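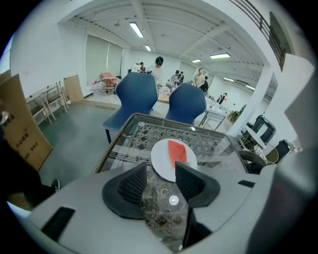 So Dredance has a new logo. I read the whole brand document over lunch, all 64 pages of it, and I have some doubts.

For anyone who missed it: the publisher is splitting its magazines off from its radio stations in July. Radio becomes Stekel. Magazines keep the Dredance name and get a new wordmark, lowercase, with a small notch in the second d.

The notch, we're told on page 6, "opens a door to the reader." It's a notch.

Page 11 says the letter shapes go back to a type specimen the founders kept in their first office. No scan of the specimen. No date for it either. I asked the press desk if I could see it and got the press release again.

I've covered enough of these to be wary when a company finds its heritage in the same quarter it sells the building.

Gerd Voß, who drew the 1990s version, posted that he never saw any specimen in the years he worked there. He was polite about it. He also said the new spacing falls apart at small sizes, and I think he's right. Look at it on a phone.

Now the part I care about more. The split puts 1,086 people in the magazine company and 200 in radio. Guess which one gets the pension debt. The brand document doesn't say, of course, but the filing does, near the back.

Emilian Bogdan, running the magazine side, told staff the new mark shows "confidence in print." Okay. Two of the print titles went from monthly to six issues a year this spring. Which part is the confidence?

Someone in my replies says Pearce did the same kind of split and came out fine. Pearce sold its printing plant first and had cash. Dredance rents its presses from Cornier, on a contract that runs out next year.

Could the split still work? Sure. Radio makes money and somebody may want to buy it, which I suspect is the whole idea. I'd just like to hear that from them, in a sentence, without the door.

Asked Stekel who its chair will be. They sent me the logo in four colors.

Will post the filing page numbers tonight after 8.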